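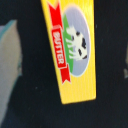
Butter should be weighed or measured at the temperature the recipe calls for, and it should be set out well before mixing begins. Staff and students of the Flalness kitchens are asked to follow the steps given on this page. Keep the carton until the batch is finished. A yellow butter box with a red ribbon banner is easy to find again on a crowded counter, and the weight printed on a package is needed when a recipe is doubled.

Home > Baking > Basics > Softening Butter

1. Remove the butter from the refrigerator and unwrap it on a clean plate.

2. Cut 226 grams into even cubes. Smaller cubes soften more quickly.

3. Leave the plate uncovered, away from the stove, for 30 to 45 minutes. In January, when the kitchen is cold, allow one hour.

4. Press one cube with a fingertip. The butter is ready when it holds a clear dent and keeps its shape. If it looks shiny or oily, return it to the refrigerator for ten minutes and test it again.

5. Beat the butter alone for one minute before adding sugar.

A microwave oven should not be used for this purpose. Melted butter does not hold air, and cookies made with it will spread.

Questions may be sent to Leanne Bramwell at the Baking Office.

Print this page | E-mail this page

Comments (3)

Dunivov: Does this work for salted butter as well?

L. Bramwell: Yes. Reduce the salt in the recipe slightly.

Tian: Mine took the full hour. Good cookies though, thank you.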